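Unit 6: Good practice for two-arm countertop work
Course notes, Robot Handling Lab
Instructor: Mounir Soliman. Lab supervisor: Decha Boonchu

Read these notes before the Tuesday session. They replace the August version. The main changes are in the sections on shared space and on when to stop a run.

6.1 What the rules cover

The rules in this unit apply to any task in which two arms work over the same surface, in simulation or on the bench. They do not cover mobile bases or tasks with a person inside the work area. Those come up later in the course and need a separate sign-off.

We use the same rules in simulation as on the hardware. Students sometimes ask why a simulated arm should slow down near a simulated counter. A policy or script tuned without limits has to be tuned again when the limits go on, and most of the first week on the bench gets lost that way.

6.2 Terms

Work surface: the top the objects rest on, out to its edges.
Station: a fixed place on the surface where an object may be picked up or set down. A tray, a mat or a board can be a station.
Shared space: any volume both arms can reach.
Rest pose: the joint position an arm holds when it has no active step.
End effector: whatever is mounted at the wrist. The two arms do not have to carry the same kind.

6.3 Before a run

Load the scene file and check its version against the task sheet. The Emness kitchen scenes and the older Sitton scenes use different origins, so a pose saved in one will not carry over to the other.

Confirm the end effector on each arm. Grip force limits are stored per end effector, and a jaw gripper and a multi-finger hand must never share a profile.

Check that every station is inside the reach of at least one arm with the elbow clear of the surface. Write down which arm owns which station. If both can reach it, it is shared space and 6.4 applies.

Run the collision check with all objects in place. Thin items such as mats and trays are often left out of the collision model to save time. Leave them in. A raised rim is enough to catch a finger.

6.4 Shared space

Only one arm may be moving in the shared space at a time, unless the task sheet names the step as a joint step. Handovers are joint steps. Passing over a station to reach something on the far side is not, and the other arm waits.

The waiting arm holds position with its end effector open or flat and clear of all objects. It does not drift back toward rest pose while the other arm is active.

Links count as well as end effectors. Many near misses in student logs involve a forearm crossing a station while the operator is watching the gripper. Plan the whole arm – wrist, forearm and elbow.
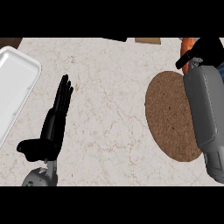 Fig. 6.1. Two-arm kitchen task in simulation. Left: multi-finger hand held over open counter. Right: forearm passing over the round mat, gripper at the far side.

When you review a view like Fig. 6.1, work out which stations are clear and which are covered by an arm. Overlap in a single view does not give you height. Use a second camera or the link poses in the log before you call it a clearance fault.

6.5 Stopping

Stop the run if any of these happens:

- an arm enters the shared space out of turn
- contact is reported on a link other than the end effector
- an object leaves its station with no pick step active
- the view of the target is blocked for longer than the task sheet allows

Do not steer out of a fault by hand. Stop, save, then reset. A run that was rescued by hand cannot be scored.

6.6 Logging

Each group has 18 runs. Each run is capped at 900 steps. Runs that hit the cap are logged as timeouts, even if the object was close to its station. If your log shows 903 steps, you are counting the three setup steps as well; subtract them before you hand it in.

Record the scene version, end effector on each side, station owners, result and the cause of any stop. Use the Fostico log sheet. Free-form notes go in the last column and should be short.

6.7 To hand in

One station map, drawn by hand or in software, with the shared space shaded. One completed log sheet per group. A half page on a stop that could have been prevented, with the step number.

Reading: Bisgaard lab manual, chapter on shared workspaces. Skip the part on conveyor lines.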